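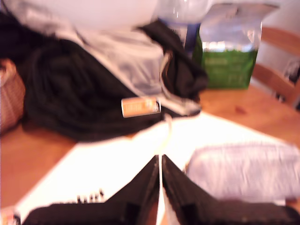 I've worked the returns bench at Skendex for a good few years now, and for the last stretch of it I've been sharing the sorting with an arm. People who are about to get one in their own workroom keep asking me for tips, so I'm finally writing them down in one place. Most of them are housekeeping, really. The bench matters more than the machine! Take dark fabric in a heap: to you and me it's obviously a bag or a jacket or whatever it is, but to a gripper a bunched-up pile of black cloth is one big lump with no beginning and no end. If there's a bright little tag on it somewhere, orange and white say, turn the pile so the tag faces out before you hand over. That one habit has saved me more bother than anything in the manual.

Some background, quickly. We take in soft goods that customers have sent back – pouches, backpacks, small clothing, the odd snack bag that somebody threw in the same box. Before the arm, two of us picked every piece out of the heap, checked it, and put it in a basket or on the shelf. Last March we had 1,382 pieces come through, and my wrists knew about every single one. Now the arm does a share of the picking and I do the looking and deciding, plus a whole lot of tidying up that wasn't in my job before.

Clear the bench the night before

I used to leave things where they fell and sort it out over coffee. You can't do that now, or you can, but you'll spend the first hour of the shift untangling. Anything that belongs to people (lunch, keys, your water bottle, that sweater you take off at ten) goes on a hook or a chair well back from the bench. Anything that belongs to the job goes in the middle, with a hand's width of bare table between one item and the next if you have the room.

Watch your cords and straps

Drawstrings, white charging cords, loose shoulder straps. They dangle, and dangly things find their way between the fingers. I tuck straps under the bag or loop them once and pin them with a wooden clothespin. A bag of 200 clothespins costs next to nothing and you'll use them for everything. Take the clothespin off again before the piece goes in the basket, or you'll get a note from the packing side, as I did. Twice.

Learn which things like being picked up

Small zippered pouches are easy. They're puffy, they have a good firm top edge, and they hold their shape in the air. Slippery thin scarves are the worst, and big floppy bags come somewhere in between depending on what's inside them. I put a fresh batch in order with the easy ones first, so I can get my paperwork going while the arm gets through those, and then I stay close by for the awkward ones.

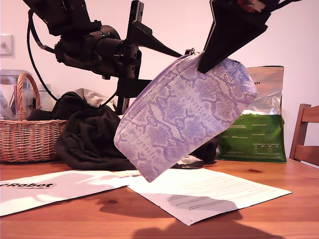

The awkward ones are where you earn your pay, by the way, and I'd tell any supervisor the same thing. When we started, the plan on the wall said one person could look after the bench and the packing table together. We tried it that way for a bit and I was running back and forth like a waitress. What works for us is one person who stays with the bench and swaps out every two hours. Kevin Mosquera does the other half of my shift and we argue about basket placement, but we both go home less tired than we used to, and I can open a jar in the evening again.

Where to put the basket

A woven basket with a handle is nice for carrying but the handle sticks up. Keep it off to the left or the right, out of the path, and turn the handle so it runs along the table edge. Kevin likes a plastic tub. I don't, they slide. If you must use one, put a square of that rubbery shelf liner underneath.

Paper on the table

We work with printed sheets right there on the bench, and I was against it at first. They curl, they drift, and they get dragged along with whatever's being picked up. Two small dots of poster putty on the corners closest to you will hold a sheet and still let you peel it off clean. Tape leaves a gummy line on wood (warm water, a drop of dish soap and an old gift card will shift it, don't use a knife). Print big if you can. My eyes aren't what they were and I like to read the list without leaning in over a moving arm, which you shouldn't be doing anyway.

Light

Our first lamp was much too strong. White paper under it was all glare, and I had a headache by lunch. We swapped it for a softer one from Zustura and bounced it off the wall. Much better for me.

Shiny foil bags that stand up on their own can be a nuisance, so I park those at the back, next to the wall, and deal with them by hand at the end.
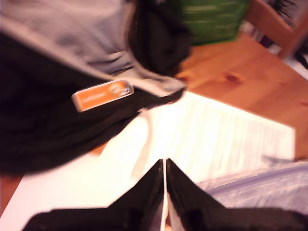
Bags with long straps

Big two-color bags, black on gray and so on, get their own turn. Close all the zippers first. Then empty the pockets, and I mean every pocket, because a half-full bag swings. I keep a shallow dish for what I find in them and a pencil tied to the dish for writing down which bag it came from.

Talk about the pace

This one's for the people, not the bench. Set your own pace and say it out loud early on. Our best steady number is 176 pieces on a shift, and somebody upstairs at once wanted to know why it was 128 the week after (new person learning, a pile of scarves, one broken lamp). Write the reasons down next to the number every time. A cheap notebook on a string is fine.

And ask what happens to the hours you save. I asked, and got the repair corner out of it, which I'd wanted for years. Three afternoons a week I fix zippers and sew popped seams on things that used to go in the trash. Rub a stuck zipper with a candle stub, by the way, then work the pull up and down a dozen times before you give up on it. Beeswax is better than the scented kind.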